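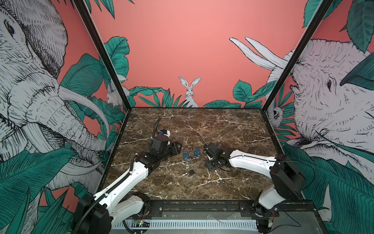 Cell at the lock bench, August. Two blues up, shackles toward the back wall.

Notebook, returns room, Randau site. Afternoon, coffee number whatever.

Status first, for those who only read the first paragraph (I know who you are). The cell is running padlocks. It is slow. It drops fewer than I do after lunch. The queue of rental locks coming back from Brimora stands at 838, down from 1,000 when we started keeping score, and most of that difference was still made by people with thumbs.

Background for whoever inherits this book. Locker locks come back in sacks. Each one has to be picked out, turned shackle up, looked at, and put in the right bin: blue, brass, silver, scrap. Then the key check, then oil if it needs it. Four of us used to do the picking and turning in shifts. It is the job everyone hated and, now that it is leaving, the job everyone remembers fondly. I heard it called "meditative" this morning by a person who once hid in the stairwell to get out of it.

The marble top stays. Yes, it was left over from the Workneh reception counter, and yes, the veins are the same sort of pale squiggle as a shackle when the light is bad. I asked for plain gray. I was told the marble was already paid for. Same answer on the wallpaper, which I have stopped asking about. The elephants are now part of the process. New people get told the rabbit on the back wall is the supervisor, and at least it has never asked me for a utilization number.

What has changed so far, in no order:

The sack work is gone from the morning shift. In its place is something the schedule calls "cell support," and that means standing by with a spare lock in each hand, waiting to be needed. On paper it's lighter. My back agrees. My feet do not.

We talk less. Picking was when all the news got passed around, since your hands were busy and your mouth wasn't. Now one person is at the cell, one is on keys, and the other two are at the oil bench with the extractor fan on. I found out about the new parking rules from a printed notice, like an animal.

The quiet one on keys turns out to be very good at spotting a bad approach before the gripper closes. Says it's like watching a person parallel park. This ought to be in the pay grade somewhere and I've written that on the form, in the box marked "other."
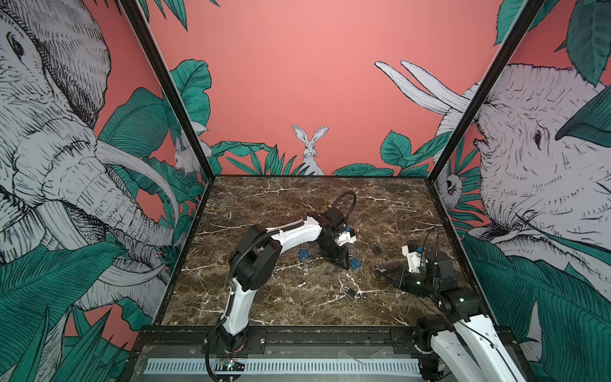 Mixed loads are where we lose the time. All blue, the arms do fine. Put a brass one and a silver one in with the blues and the pace goes to pieces, and the angle of the shackle matters more than I would have guessed. A lock lying right up against the gripper is the worst case. We have started spreading them out by hand before a run, which I would like on record as a human doing the picking again, under a new name.

Best mixed run before noon: 55 locks without a touch. Then 2 touches in a row, both mine, both unnecessary according to the log. I stand by them. It looked like it was going to pinch the cable.

Fikell want us to stop reaching in at all and use the pause button on the rail side. Fair. The trouble is habit: you see a lock tip over and your hand goes. I've moved my stool back a foot. If anybody moves it forward again I will know, I put tape on the floor.

Question for the monthly meeting, and I want an answer that isn't a slide. When the queue hits zero, do four people still come in? The official line is that we'll "move up the chain" to key cutting and repairs. Good, I like repairs. But there is one repair bench and it has one vise. Somebody should do that arithmetic before the rabbit does.

To be fair to the thing, my wrist has stopped clicking. I had the click for so long I thought it was the locks.

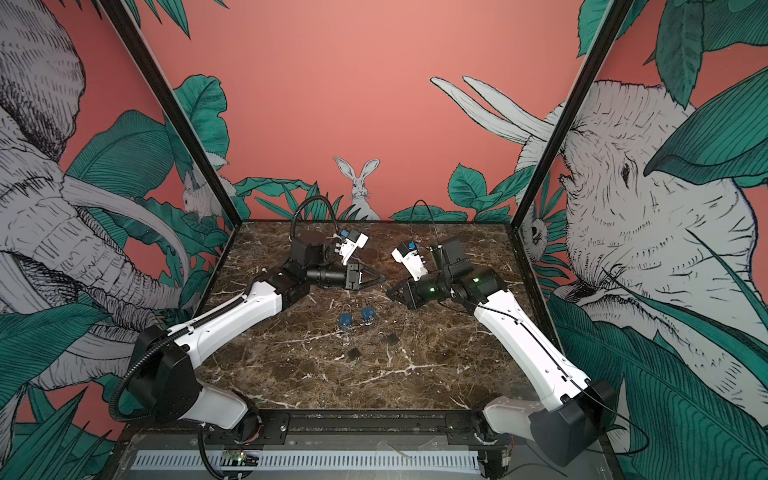 Grippers facing across the gap, two blues below. Small dark squares still on the marble.

To do, carried over from the last page and the page before that:

-- Agree on what goes on the table besides locks. If it isn't a lock it gets its own tray. I don't care whose it is.
-- Tidy the thin red and black wires by the arm bases. Clips are in my drawer, second one down, under the biscuits. Leave the biscuits.
-- Get a plain gray mat quote anyway. Hope costs nothing and the quote is free.
-- Ask whether cell support can sit down. Officially, I mean.
-- Decide who writes the scrap count now. It used to be whoever was picking. The cell doesn't write it and neither, so far, does anyone else.
-- Next sack from Brimora is mostly brass, they say. Run blues until it gets here and bank the time.

Fan filter on the oil bench changed at 3:40. Signed off the key tray, one short, found it in my apron.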